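Folding a Small Towel with Two Desktop Arms
Posted by Willy Mertens, 13 March 2026

These are my notes for getting a pair of small hobby arms to fold a microfiber cloth on a workshop table. You need two arms that already move, a cloth, a bed sheet and a free evening. I built mine at the Dradonham shared shop in December.

Step 1. Check the fingers
Run each gripper open and closed with no cloth near it. Look for cables that catch on the brackets. Then hand it one edge of a cloth and see if the tips meet flat. If they cross, loosen the finger screws, line the tips up and tighten again.

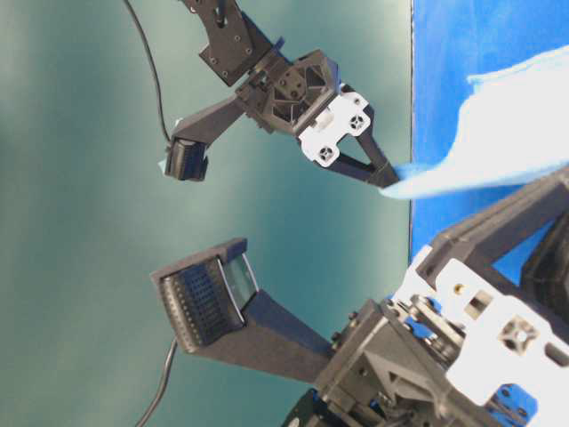

Step 2. Cover the table
Use a plain sheet in a color darker than the cloth. Mine is royal blue and the cloth is light blue, and the overhead camera can tell them apart. Pull out the big wrinkles. Small creases are fine.

Step 3. Practice the handover
Have one arm hold an end of the cloth while the other takes the opposite end. Go slowly. 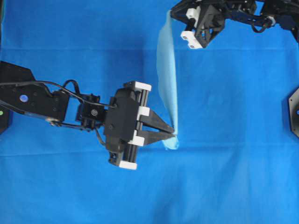
Keep the pull light. Too much tension and the cloth slips out of the weaker gripper. I capped the closing force on both arms at 47 percent and left it there.

Step 4. Fold
Lay the cloth down square to the arms. Send both grippers to the lower edge at the same height, close them together, lift a little and move away from you.

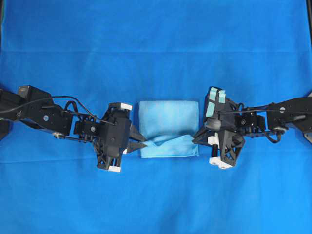 Rajeshwari Naidu wrote our timing script, and it holds each grip for 2 seconds before the lift. Leave enough slack in the cables for the wrists to turn all the way.

Step 5. Fix missed corners
Most of my failures were at the corners. Open the fingers wide and bring them down on either side of the corner, then close.
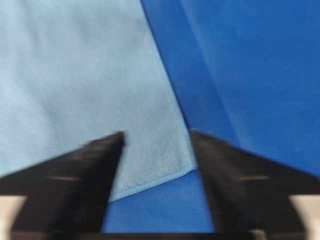
If the tips keep landing short, lower the approach height in small steps and save the new value for each arm separately. The two sides never match exactly.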